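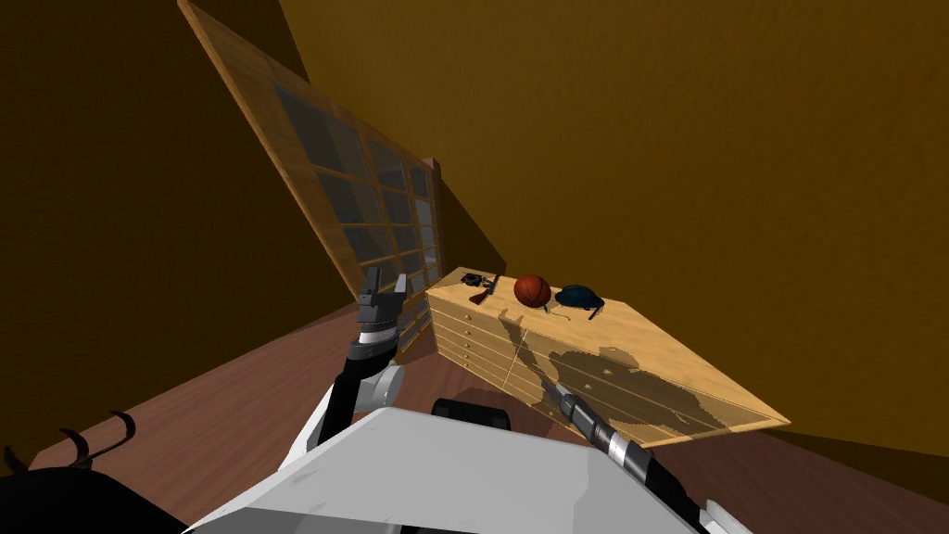
Chest of drawers below the window

Ticket: Esosen A3 plotter/printer drops off the network and prints pale bands
Opened by: Ayane Yokoyama
Status: open, waiting on part

Hi all, me again. I've been keeping notes on this one as I go so whoever picks it up doesn't have to start from scratch. Sorry in advance for the ramble!

So the printer is the Esosen in the upstairs workroom, the one on the Stakness print server. Two things are wrong and I honestly can't tell if they're related. First, it vanishes from the network every so often and the queue just sits there saying "paused" until I power cycle it. Second, anything with a solid fill comes out with pale bands running across the short side of the page. Text is fine. Line drawings are fine. It's only big patches of colour.

What I tried first (the network bit)

Swapped the patch cable. No change. Moved it to the other wall port, and it stayed up for 39 hours, which had me celebrating a bit early, then it dropped off again in the middle of a job with 16 pages to go. Printed the config sheet from the front panel and the address had changed, so it was picking up a new lease each time it woke from sleep and the server was still looking for it at the old one. I've now set a fixed address on the printer itself and updated the port on Stakness to match. Deep sleep is switched off too (Setup, then Power, then Sleep Timer, it's buried).

It hasn't dropped since. I'm calling that half fixed and leaving the ticket open because I've been burnt before.

The banding

Right, this is the annoying one. Ran the nozzle check and cyan had gaps. Did a standard clean, then a second, and the gaps moved but didn't go away. Didn't want to do the power clean straight off as it chews through ink like nothing else and the cyan cartridge was already at 67 percent.

I also tried the following, in this order:
Head alignment, both passes – no difference at all
Media type changed from plain to matte heavyweight – bands got fainter but still there
Quality bumped from draft to fine – same bands, just slower
New ream of paper out of the sealed box – same
Printed straight from a USB stick to rule out the driver – same

That last one was useful. It's not the driver and it's not the server, so please don't ask me to reinstall the driver again, I've done it on both machines.
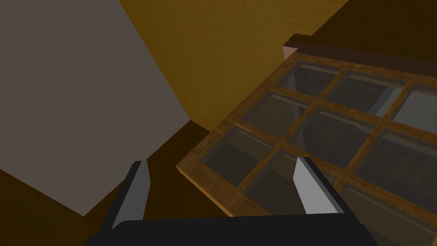
Gripper and glazed wooden lattice

Reply from Sota Sugawara, Trindent support

Thanks Ayane, great notes. If the gaps in the nozzle check move around between cleans, it's usually air in the line and not a blocked nozzle. Can you leave it overnight without cleaning it and run the check first thing? Also have a look at the counter under Maintenance and tell me what it says for the waste pad.

Back to me (5 September 2019)

Left it overnight, ran the check, and the gaps were smaller. Printed a full cyan page and the bands came back about two thirds of the way down, so I reckon you're onto something with the air. It starts out okay and then runs short of ink, that's how it looks to me anyway.

Waste pad counter says more than 800, no idea out of what. The panel isn't showing a warning.

Reseated the cyan cartridge while I was there. It clicked in properly this time and I'm not certain it did before – I changed that one in a hurry. Still banding, though.

Sota Sugawara

Okay, that sounds like the damper on the cyan line. I'll order one. Please hold off on the power clean until it's fitted, and keep the solid fills for the other printer if you can. Text jobs are fine to send through as normal. I'll fit the damper and prime the line when it arrives.

Me

No worries, I've put a note on the lid. Can you bring a spare waste pad as well? I'd like it done in the same visit so we're not booking you again in December.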